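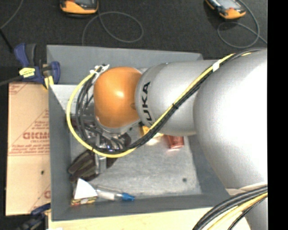 Delia Preda asked under the June page whether a picking cell is worth renting for a small packing shop, or whether the money is better spent on a second bench and a label printer. She had been quoted for the Wurau package and wanted to know what the brochure leaves out.

We have had the Wurau bin-picking service in the Gristitstead shop long enough to have opinions. The tips below are for anybody renting it, or a similar one, to empty mixed bins.

What you get

The rental covers the arm, the gripper, the controller, the Sima picking software and 2 service visits a year. It does not cover bins, the stand, air supply or compressor. Ours came to 812 a month with the remote support line included. Delivery is extra and they want a loading door without a step.

Fixing the bin

Clamp the bin. A loaded bin feels heavy enough to stay put, but it creeps when the gripper pushes an item against the wall, and after an hour the software is working from a position that is no longer true. Ordinary bar clamps do the job. Set the pads near the rim and check them at the start of each shift. Keep the handles on the side away from the arm's path.

Plain gray bins are the best choice. We tried white ones and the picks got worse under the overhead lights. Scuffs on the floor of the bin made no difference to us.

Cables

Leave slack at the wrist. The installer will want to dress the cables tight to the arm because it looks tidy. Ask for a loop, then jog the wrist through its full turn by hand control and watch for anything that pulls or snags on the rim. Put a wrap of tape under a cable tie if it bites into the jacket. Cut the tails off ties that sit near the gripper.

Loading

Don't fill past two thirds. Spread cans out so they are not all in one corner. Lay thin tubes away from the near wall when you can. The gripper needs room on both sides, and a tube lying tight along the wall is the item we most often end up taking out by hand. Clear and shiny packaging is slow. Expect a few tries, or sort it into its own bin and pack it yourself.

Siu-ming Liu wrote in to recommend slipping a sheet of cardboard down the side of the bin to stop flat packs from sliding under the lip. It works. Replace it when it goes soft.

Speed

The sales sheet says 600 picks an hour. On our mixed stock we get nowhere near that and plan on less than half. With one product to a bin it does better. Ask for a trial with your own goods, and bring the awkward ones.

Cleaning

Wipe the gripper pads daily with a damp cloth, no solvent. Vacuum the bin before you refill it. Stop the cell and lock it out first, every time, even for a dropped label. New Punitard pads cost 73 a pair and fit without tools. Keep a spare pair in the drawer.

Would we rent it again

For a shop that packs the same few lines every day, yes. For short runs with constant changes, get the second bench. Delia's list of stock looked closer to the second kind, and I told her so.

Page updated 2025-11-23. Prices are what we paid and don't include tax.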